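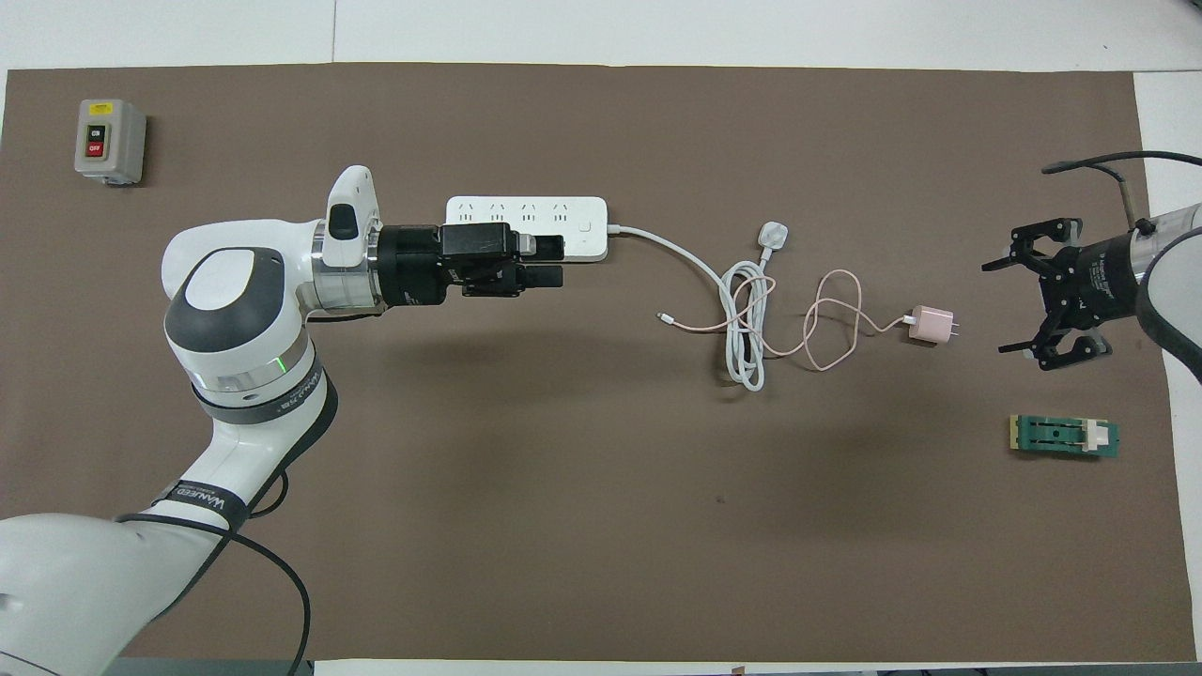

Workstation 2, cable sorting task: left gripper on the power strip, right gripper open beside the USB charger.

Zuvham household handling project, progress report to Pemen
Prepared by Reet Mockus, Tue 10 September

1. Work since July
The team ran 265 trials of the cable task on the two-arm station. Each trial starts with a power strip and a phone charger laid on the mat with their cords overlapping. The arms must separate them and put each in its own bin. Paavo Pitkänen rewrote the grasp planner at the end of July, and all figures below are from the new version.

2. Results
Both items reached the correct bin in 22 percent of trials. Rigid parts are handled well. Most failures came from the thin charging cord, which the planner confuses with the power cord wherever the two cross. In 8 trials the station was halted by the operator.

3. Can the task be handed over?
Not at present. Baiba Rebane timed the same job by hand and was faster in every run. Folding towels and loading a dish rack, reported last quarter, are closer to unattended use than anything with loose cable.

4. Next period
Kwok-wai Fung will label a further 765 cord crossings for training. Normunds Vītola is testing narrower fingertips from Bestik. The shelf restocking trial at the Kļaviņa store stays on schedule and draws on a separate budget line.

5. Spending
Within plan. The fingertip order moves from equipment to consumables; approval is requested.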